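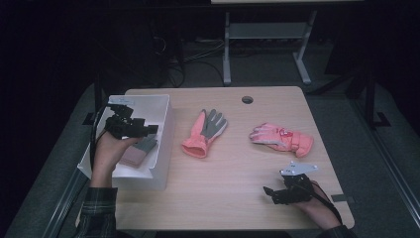 Gloves-to-box task, one glove in the box and two still on the table.

Tuesday, May 30, 2023
Entry by Cremilda Aguiar

Glove task, second batch with the hand-held grippers. Wellington on the grippers, me on the log. Table and box positions unchanged from the first batch, box on the left with its long side running away from the operator.

Question for today was whether mixing the glove poses at the start helps the policy pick a grasp point. In the first batch every glove began palm up, cuff toward the operator, and the Wusel model trained on that went for the cuff every time, even when the cuff was folded under. So now we mix palm up and back up, and turn the fingers whichever way they land.

Recorded 200 episodes. Threw out 7: tracking dropped in most of them, and in the rest Wellington let go of the glove over the rim and it slid back onto the table. I kept the ones where he missed the first grasp and tried again. Odair wants those in.

Notes on grasps:
- Palm up with the cuff gaping is the easy one. One jaw goes inside the opening and the glove comes up in one piece.
- Back up, the strap area is stiff and the jaws skate over it. Pinching the fingers works better but the glove hangs long and the cuff drags on the rim.
- Left gripper blocks its own view of the box when it reaches in. Valdir says the same thing shows up in the Pramley recordings.

Retrained overnight from the 3,000 step checkpoint, old and new data together. No numbers yet on back-up starts. On palm-up starts it is no worse than before, going by the replay.

To do: ask Rosimeire if the gripper width log can be resampled to match the video. Currently 2 frames behind on the left side only. Check the left cable before the next batch.

Stevari Manipulation Lab notebook | Contact: Odair Queiroz | Back to top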